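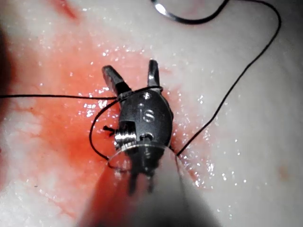 Ticket opened: Aug 30, 2021
Site: Wirnmont, Soylu lecture room
Equipment: Kotance ceiling projector, Womonum room control panel
Fault as reported: "Everything red is brown"
Status: Closed

The projector in the Soylu room has lost its reds again. It is fine with black text on white, which covers most of what gets shown in there, and so the fault was left alone for as long as people stuck to bullet points. It stops being fine when anatomy or surgery have the room. A broad reddish patch of blood on pale tissue is the main thing the students are supposed to be looking at, and on our wall it comes up as weak gravy. The little bright highlight down the inside of a metal jaw goes greenish as well, so the whites are off too. On the lectern monitor the same file looks perfectly healthy, if that is the word.

Previous ticket for this room, from January, was closed as "user preference". I would like it noted that no user has expressed a preference for gravy.

First reply from service desk: please turn it off and on again.

Done. Projector took its usual age to cool down, then its usual age to warm up. Still brown. The panel now also says "Welcome", which it didn't before.

Second reply: please check the picture mode.

Picture mode was set to Blackboard. We do not have a blackboard. The wall is white, or was when it was painted. Changed to Standard. Reds improved slightly, from gravy to brick. Went and had a look at the other modes while up there: Cinema is too dark to read, Vivid makes the university crest look radioactive, and there is one called User 3 that turns everything mauve. Left it on Standard.

Third reply: please swap the cable.

Swapped the lectern cable for the spare in the cupboard. No difference. Swapped the spare for another spare with a bent collar. No difference, and now the sound had gone. Put the first cable back and the sound returned. Tried a laptop straight into the wall plate, missing out the lectern PC altogether. Brick. So the PC is in the clear, and whoever wrote "probably the PC" on the sticky note can come and take it down.

Fourth reply: please check lamp hours.

This took longer than it should have. Lamp hours are in the projector's own menu, which can only be reached with the remote, which was not in the lectern drawer. It was in the drawer of the lectern next door, along with 8 whiteboard pens, all dead. The menu gives 2000 hours. The lamp warning is supposed to come up well before that, but the Womonum panel had been set to hide warnings during lectures, and it believes it is always in a lecture. Timetable link last updated in January. I have turned the warnings back on. It immediately gave me 19 of them, most concerning the blinds.

Lamp and filter ordered.

Update. Lamp arrived, filter didn't. Fitted the lamp on the grounds that the ladder was already out. Old filter vacuumed and put back. It had a sort of felt on it. Reset the lamp counter, set picture mode to Standard, did the colour alignment from the menu. Reds are red. The whites are white apart from a faint yellow tinge along the left side, which follows the wall if you shift the image across, so that one belongs to Estates.

Update. Filter arrived. It is for a different Kotance model. Returned.

Update. Correct filter arrived and fitted. Ran three hours with the door shut to see whether it would overheat, and it stayed on throughout. I did not.

Notes for whoever gets this next:
Remote is now on a string. Please leave it on the string.
Do not select Blackboard. If the panel is restarted it may select Blackboard by itself, so check.
Lamp warnings now show on the panel in amber. They can be dismissed, but please tell us first.
Blinds are a separate ticket.

Resolution code: the form offers only "user preference" and "other". Other.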